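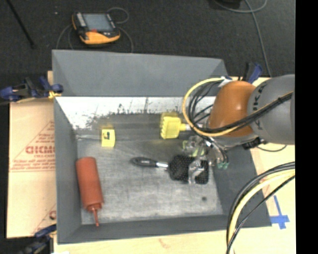

Do you need the Flunmont membership?

Every November the same flyer comes through the door, and every November somebody at the bus stop asks me if the Flunmont Buyers Club is worth it. It costs $100 a year. The flyer says the average household saves $988. I would like to meet the average household.

I wrote to Flunmont and asked how they got that figure. The answer, when it came, was that it compares member prices with "typical retail" on a basket of 800 everyday items. Which items? They would not say. Typical where? Also no answer. My own guess is that very few of us buy 800 different things in a year, and the people who do have bigger problems than the price of glue.

So I went through my receipts from last year, the boring ones, kitchen and garage and bathroom, and priced what I could on the member list. Some of it was cheaper. Clovach dish soap was a good deal if you are willing to store a bucket of it. Dondik light bulbs were a few cents less than at the hardware store on MacRitchie Street, and the hardware store lets you buy one. Paper towels came out the same once I worked out the price per sheet, and the Flunmont rolls are shorter, so check that before you get excited about the big pack.

Then there is shipping. Orders under $100 pay for it. That pushes you to add things until you get over the line, and I suspect this is where the club makes its money. My neighbor Rekha Pillai joined two years ago and dropped it after one. She told me she saved money on everything she bought and spent more than she ever had. She still has 3 tubs of grout cleaner if anyone wants one.

The club does suit some people. If you run a daycare, or feed teenagers, or rent out rooms and go through cleaning supplies by the case, do the math on your own receipts and you may come out ahead. Splitting one membership between two households is against the rules as printed, before you ask.

For the rest of us I would hold off. The flyer says the offer closes Thursday. It said Thursday last year too, and the price was the same in the spring when I checked again.

If you have been a member for more than a year and have real numbers, good or bad, send them in. Receipts please. I don't want to hear how much the website says you saved.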